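Skip to content
Home | Rooms | Storage | Before and After | Notes | Contact
Search this site... Search

The Small Back Room, End of Year

Posted 31 December 2022 by Laine Ozoliņš

I spent part of November getting the small back room into working order. It had become the place where things went when they had no other place, and by fall the desk was the only surface I could get to. The room has a wooden floor, one white desk, a low cabinet and the air purifier. I wanted to keep those and get rid of most of the rest.

The gallery covers the purifier, the desk end of the room and the tabletop. Earlier pages on the Skustis shelves and the hallway are still under Rooms.

The purifier

The first thing I had to settle was where the purifier would go. It is tall and takes up a good deal of wall. For a year it stood in the corner with coats hanging over it, and that can't have helped.

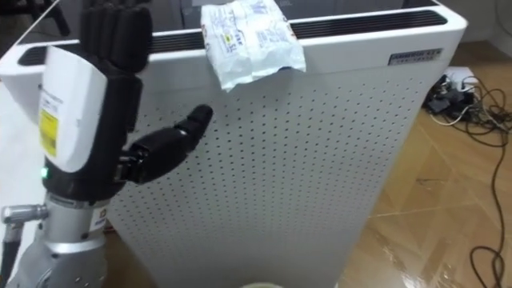

Dust was the main reason for buying a large unit in the first place. We heat the front of the house with a Jotel stove and fine ash gets into everything, even two doors down the hall. Cleaning the outside is simple enough. I run the brush attachment along the black slats on top, then go over the white front panel with a dry cloth. The small round holes catch lint, and a damp cloth only pushes it in. I do this every 3 weeks in winter and less often when the stove is out.

The inside filter is a separate job. I write the date on a piece of masking tape and stick it inside the closet door so I don't have to remember.

The desk end

The desk stayed against the back wall. I tried it under the window for a few days and had glare on everything, so it went back. The low white cabinet is next to it and now holds paper, tape, spare bulbs and the box of Batik fabric I keep meaning to do something with. The old filing drawers went to my cousin.

I also gave up the wastebasket with the swing lid. The lid stuck, and anything larger than an envelope had to be folded to fit. A plain bucket is easier to empty and easier to rinse. 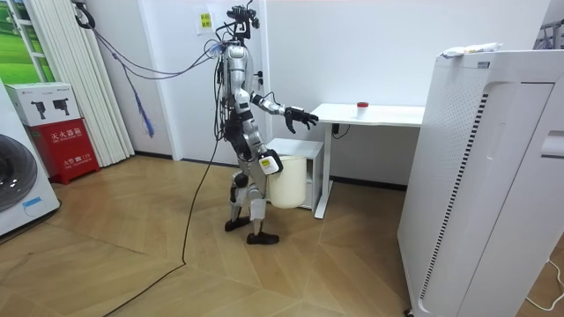
How do you keep a small room from filling up again?

Take one bucket in at the end of the week, put in everything that belongs somewhere else, and carry it around the house until it's empty. What doesn't have a home by then goes in the donation box. It takes me less time than sorting on the spot, and the desk gets cleared as part of it.

Costs, for those who asked after the last gallery: I spent 308 on the whole room, with 50 of that for paint. The Kuusk lamp that was supposed to go in here was over budget and is still on the list. I did the painting myself over two evenings and the second coat could have been better near the baseboard.

The tabletop

A white top shows every mark. I have tried dish soap, baking soda paste and one of those white sponges. The sponge worked best on gray smudges but it dulls the surface if you press hard, so I go lightly and leave whatever won't come off. The power strip stays on the floor for now. I'd like it up off the boards before spring, with the cord clipped along the back. 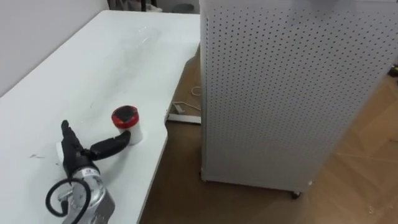
Red-lidded jar on the white desk, with the perforated cabinet alongside.

Still to do in this room: the lamp, the cord clips, felt pads under the cabinet, and something for the wall over the desk. The closet will get its own page when I have finished the upper shelf.

Filed under: Rooms, Storage

Contact | © Laine Ozoliņš. Please ask before using pictures. | Back to top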